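Ayman Srour on running a freight yard in a spare bedroom

Ayman Srour has been building the same HO layout since he moved into his house, and he has torn up the yard twice. The railroad is called the Brarkska & Western. It runs from a port town, Brodano, up a 2 percent grade to a mining branch at Grola, and it takes up three walls of a bedroom and most of a closet. We talked in July, with the throttles turned off and a box fan going in the doorway.

The first thing he wanted to talk about was couplers.

"People spend a whole winter on a locomotive and then run it with couplers that are three different heights," he said. "Then they tell me their track is bad. Sometimes the track is bad. Usually I put the gauge on the cars first."

He owns 205 freight cars and keeps an index card for each one. The card has the road number, the weight in ounces, the wheel type, and any trouble the car has given. A car that uncouples by itself during a session gets a yellow slip under one truck and comes off the layout that night. It doesn't go back until he has checked the coupler height, the trip pin, and the wheel gauge, in that order.

"The trip pin is the one people skip. It hangs down a hair too low and catches on a grade crossing or a turnout frog. You bend it up with the pliers and you're done. Ten seconds."

Weight took him longer to sort out. When he started, he added weight to everything, and his mine trains stalled on the hill below Grola. Now he follows one chart for all of his boxcars and goes a little under it for the ore cars, which run together and don't get switched much. He uses flat steel weights glued to the floor of the car. He tried lead shot in white glue once in some covered hoppers and won't do it again. The sides bowed out over the next year, and two of the cars went in the trash.

Most of his track is flextrack, with hand-laid turnouts in the yard. The turnouts came out of kits from Polák, a small shop he has been ordering from for a long time. He built the first one in a weekend and got the point rails wrong.

"I filed them too short. It worked if you pushed the cars through slow. If you pulled them, it picked the point every third car. I left it in for a year and a half because I didn't want to admit it."

That turnout was at the throat of the Brodano yard, where every train has to pass. When he finally replaced it, he decided to move the whole ladder four inches toward the wall, and that was the second time the yard came up.
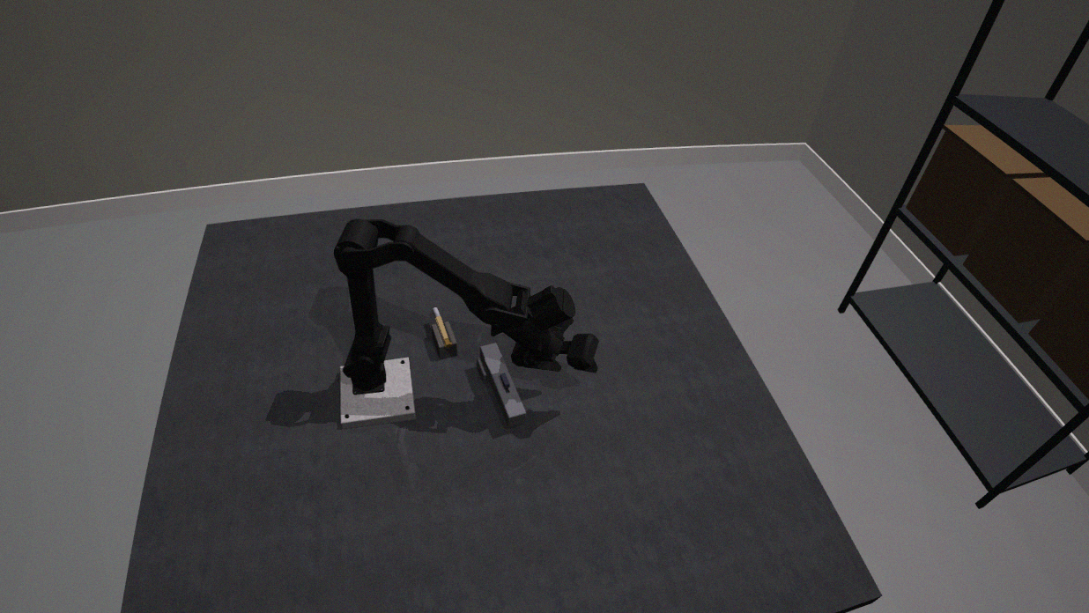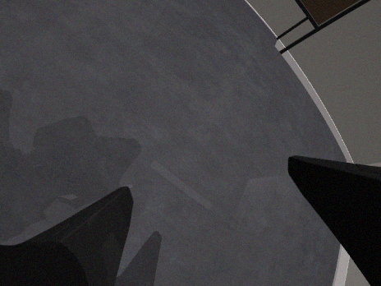
Two computer renderings, each with a dark gray surface.

The current yard has six tracks. The longest holds 17 cars and a caboose. He said the length of the longest track matters less than the length of the lead, and that he got this wrong in both of the earlier versions. With a short lead, the yard crew has to stop every time a train comes off the main. His lead now runs into the closet, behind a curtain, and holds 14 cars.

"My wife gave up the shelf in there. I gave up a corner of the garage. It was a fair trade, I think."

A session lasts three hours. Four people come, sometimes five, and each job is printed on a card. He gave up on a fast clock after a few months, because the person working the yard was always behind and everyone else stood there waiting. Now trains run in sequence. When the morning ore train has cleared the junction, the dispatcher calls the next one, however long that takes.

I asked what a normal session looks like, and he got out a notebook. In the last one he had logged, the crew moved 59 cars. There were four derailments, and he had written down the place and the car for each. Three were at the same rail joint outside Grola, where the plywood had moved a little when the room got humid. He soldered the joint and cut a gap farther down the line.

"If I don't write it down, I fix the wrong thing. I'll remember the one that embarrassed me and forget the joint that did it three times."

He cleans track with a cloth and isopropyl alcohol before each session and doesn't use abrasive pads. Wheels get cleaned when they need it. He lays a paper towel over the rails, wets it, and rolls the cars back and forth until they stop leaving black lines. Plastic wheels are the worst for it, in his experience, and he has been switching to metal as he can afford it. He is up to 201 cars with metal wheels. The rest are older cars with odd axle lengths, and he hasn't found anything that fits them without opening up the truck.

The scenery is further behind. Brodano has its docks and a street of brick buildings. The hill is plaster and paint. Grola is pink foam with pencil marks on it where the tipple and the company houses will go, and it has looked like that for three years.

"I like operating, so the scenery waits. Some of the guys who come over would like to see a tree up there. One of them brought me a tree." He pointed to it, stuck in the foam next to the end of track.

For someone starting a first yard, he suggested building the ladder loose on a board with track pins before gluing anything, then pushing the longest car they own through every route by hand, both ways. He also said to buy a coupler height gauge with the first car. His own is metal, and he keeps it on a hook under the Brodano fascia with the pliers and a small flat file.

He is planning to add a second staging track under the port this winter. The lumber is already in the hall.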